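Print this page | E-mail this page

Setup and Care of the Block-Stacking Cell
Handout 2, revised May 2026

The vendor sheet for the Jistov gripper says it needs no routine attention. Read that sentence, then go look at the fingers. They meet in a narrow gap at the tips, and the rubbery faces pick up scuffs. Everything the cell does depends on those two faces, so we start there.
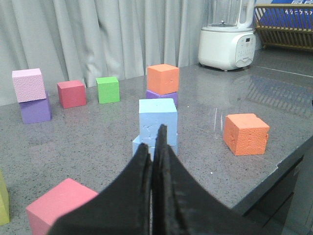 Stullwood Technical College, Department of Applied Automation

Wipe both fingers with a damp lint-free cloth before power-up. Close them at low speed and check that the tips line up. If one sits ahead of the other, loosen the finger screws, square the pair against the gauge block and tighten again. Do not fix it in software. People do, and the offset comes back to bite the next group.

Next, the wrist camera. The Bikska calibration routine reports a score, and students like to copy the score into the log and move on. A good score on a printed target tells you little about a foam cube on a shiny speckled surface. Jog over a single cube and look at the live view yourself. Check for glare on the surface and smear in the speckle. If the picture smears while the arm is moving, wait for it to settle before you trust any position.
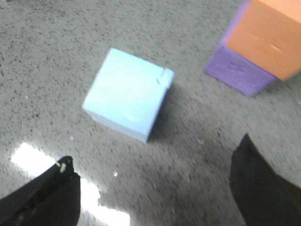

Approach height

Set the fingers open above the cube and come straight down. The default clearance is 62 mm. I have never seen a reason given for that number, so measure your own and write it down. 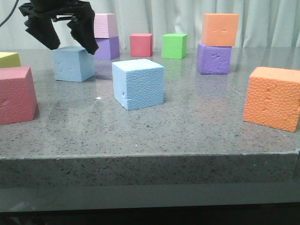 Foam is forgiving, and I distrust it for that. A cube will squash a little and hide a bad grip that would drop a machined part. Worn cubes also make poor references. The orange one on top of the purple has two short dents across its front, and the purple has pits of its own, so don't teach a grip point from faces like those. Use the gauge block.

The cycle counter should be zeroed after any finger change. Ours read 694 when last logged, and the Coutinho maintenance chart calls for a screw check every 120. Do the arithmetic before you claim the chart was followed.

Last, test with neighbors close by. A lone cube proves very little.

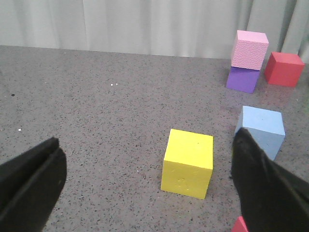
Fig. 4. Yellow cube between the open fingers, light blue cube close on the right.

Repeat the test from both sides and log each miss, including the ones you think were your own fault. Logs are due before the July lab.

Print this page | E-mail this page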